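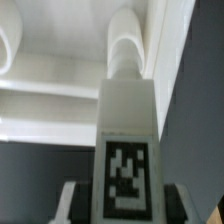
Betreff: Re: Wochenbett und Rückenschmerzen, wer kennt das?
Von: Juraj Tóth
Datum: 28.02.2023

Kohei Chiba schrieb:
> Hallo in die Runde,
> unsere Tochter ist jetzt 40 Tage alt und meine Frau hat seit der Geburt
> ziemliche Schmerzen im unteren Rücken, vor allem nachts beim Stillen.
> Die Hebamme meint, das gibt sich, aber morgens kommt sie kaum aus dem
> Bett. Hat jemand Erfahrung mit Rückbildung in Follwood oder Umgebung?
> Und darf man damit überhaupt schon anfangen?
> Viele Grüße, Kohei

Lieber Kohei,

erst einmal ganz herzlichen Glückwunsch zur Kleinen, auch von meiner Frau! Wir haben uns beim Frühstück so gefreut, als deine Mail kam, und gleich wieder die alten Fotos herausgekramt (der Kaffee war danach kalt, aber das kennt ihr ja inzwischen vermutlich selbst).

Bei uns war es nach dem zweiten Kind im Juli fast genauso. Meine Frau saß nachts immer vornübergebeugt auf der Bettkante, weil der Kleine so schlecht andockte, und nach ein paar Wochen ging morgens gar nichts mehr. Am meisten geholfen hat ihr, im Liegen zu stillen, auf der Seite, mit einem festen Kissen im Rücken und einem dünneren zwischen den Knien. Das hat ein bisschen Übung gebraucht, und in den ersten Nächten hat sie geschimpft wie ein Rohrspatz, aber dann lief es.
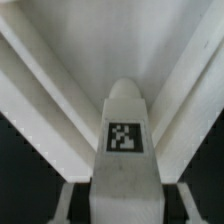
Zur Rückbildung: Wir waren im Kurs bei Prolden, gleich hinter dem Bahnhof, und sehr zufrieden. Angefangen hat meine Frau 56 Tage nach der Geburt, nach der Abschlussuntersuchung bei der Frauenärztin. Falls es bei euch ein Kaiserschnitt war, fragt bitte vorher nach, da wird oft länger gewartet. Leichte Atemübungen für den Beckenboden hat uns die Hebamme schon viel früher gezeigt, das könnt ihr sie beim nächsten Besuch ja einfach mal fragen. Die Babys dürfen mit in den Kurs, es ist also immer ordentlich Leben in der Bude!

Was ich euch trotzdem ans Herz legen möchte: Wenn es ins Bein zieht, ein Fuß taub wird, Fieber dazukommt oder es mit der Blase plötzlich nicht mehr klappt, dann bitte sofort zum Arzt und nicht auf den nächsten Hebammentermin warten. Und auch ohne das alles würde ich an eurer Stelle in der Praxis anrufen, wenn sie morgens kaum hochkommt. Wir haben damals viel zu lange gezögert.

Das große Stillkissen liegt noch bei uns im Keller, frisch gewaschen, das bringe ich euch gerne vorbei. Meldet euch einfach!

Ganz liebe Grüße, auch an deine Frau
Juraj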